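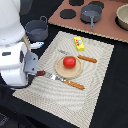 *木盘、番茄和刀,垫子斜着铺。*

八月,下午四点

外面热得连蝉都叫得有气无力,我索性不出门了,泡了一大杯凉茶,守着这张黑色的桌子过了一个下午。想想也好笑,这么大的人了,为一套过家家的小厨房忙得兴致勃勃,饭都忘了吃。可是心里真高兴呀,好久没有这样安安静静地摆弄东西了。

先说那块垫子。是在Culta买的,三十块钱,当时在架子前面犹豫了半天,总觉得家里已经有太多垫子。铺开以后才晓得没有买错,编织的纹路一圈一圈地漾开,像往池塘里丢了一颗小石子。我起先把它摆得端端正正,看着总有点拘谨,像客人来了不敢坐下的样子,后来斜过来一点,马上就自在了。

垫子上放那只浅色的圆木盘,盘里只搁一个番茄。本来还想添点别的,菜叶子啦,面包啦,摆来摆去都嫌吵,最后统统收回盒子里。一个番茄就够了,红得那么精神,亮亮的,看着就想起小时候外婆家的井水,番茄浸在里面,捞上来咬一口,汁水顺着手腕往下淌。现在的番茄好像再没有那个味道了,也可能是我的舌头老了。

刀是木柄的,斜斜地躺在盘子边上。我喜欢木柄的东西,摸着不凉手,看着也像有人刚刚用过。

中间歇了一会儿,翻了翻Ameck的小册子,里面有一套迷你餐具标价276,好看是好看,我盯着看了好久,还是合上了。家里这些零零碎碎的,已经够我玩到冬天了。

再说锅。灰色的小圆锅放在垫子外头,里头装一个带绿蒂的红番茄,当作是要煮汤。旁边那块粉褐色的玩具灶板,上面印着黑黑的圆灶眼,我越看越喜欢,边上那一道浅色的小花边尤其可爱,像谁家厨房窗帘的下摆。长柄的灰色小奶锅站在灶板上,最右边再有一只米色的厚边碗,就有点开饭的意思了。

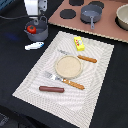 ## 晚上,补几句

晚饭真的做了番茄汤,用的是厨房里的大锅,400克番茄,去皮切块,先用油慢慢炒出红汁来,再加水,临出锅打了一个鸡蛋。喝了两碗,出了一身汗,倒比吹风扇还舒服。

桌子还没有收。本来想着洗完碗就去收拾,走过去看了一眼,又舍不得了,就让它们在那里过一夜吧。明天要记得找一块软布,把木盘擦一擦,再去储物间翻翻有没有合适的盒子,那些小锅小碗老是混在一起,每次找起来都要倒一地。

茶还剩半杯,喝完就睡。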